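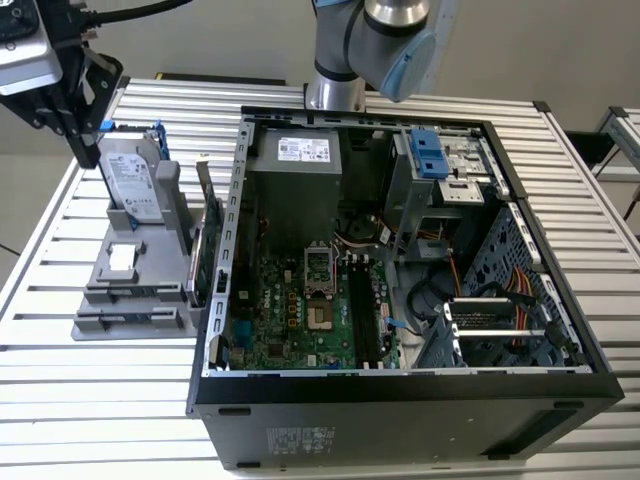 Figure 1. Disassembly cell with open desktop computer and parts fixture.

Honley Training Workshop
Handout 4: Lost grip on the hard drive caddy

Please read this before the practical part. We will use the fault report from October and you will repeat the analysis in pairs.

1. The task
The cell takes parts out of used desktop computers and places them in the gray 3D-printed fixture to the left of the case. In Figure 1 the hard disk stands in the upper slot in its blue caddy, and an expansion card is in another slot. The empty CPU socket can be seen on the motherboard. The program is written in Werkside and the cell is named Baran.

2. What happened
In a series of 20 cycles, 19 were completed. In the remaining cycle the gripper closed on the caddy, lifted it, and lost it on the way to the fixture. The drive fell onto the motherboard. The arm did not stop. It continued to the fixture, opened the fingers with nothing between them, and reported "part placed". The operator pressed the emergency stop when the arm was already going back for the next part.

3. Analysis
There are two separate faults and students often mix them.

Fault A: the grip was lost. The fingers held the caddy 4 mm too high, on the rounded part of the plastic. The case had been put on the table a little turned, and the program used the position from the cycle before.

Fault B: the loss was not noticed. The finger width was checked only one time, directly after closing. During the movement there was no check at all.

Fault B is the more serious one. A part can always slip, but a robot which believes that it still holds the part will go on working above a loose object. Loose cables in the case make this worse, as a finger can catch them.

4. Changes made
The case position is measured again before every pick.
Finger width is read during the whole transfer. If it changes by more than 2 mm, the arm stops and waits for the operator.
After a stop, the operator must confirm on the panel where the part is. Do not reach into the case before the arm is locked.

5. For the practical part
Draw the sequence of the failed cycle on one page and mark the first moment when the program could have known about the loss. Then read chapter 2 of the Zesasetti manual, on protective stops, and write which stop category you would choose for a lost part. Bring both pages with you.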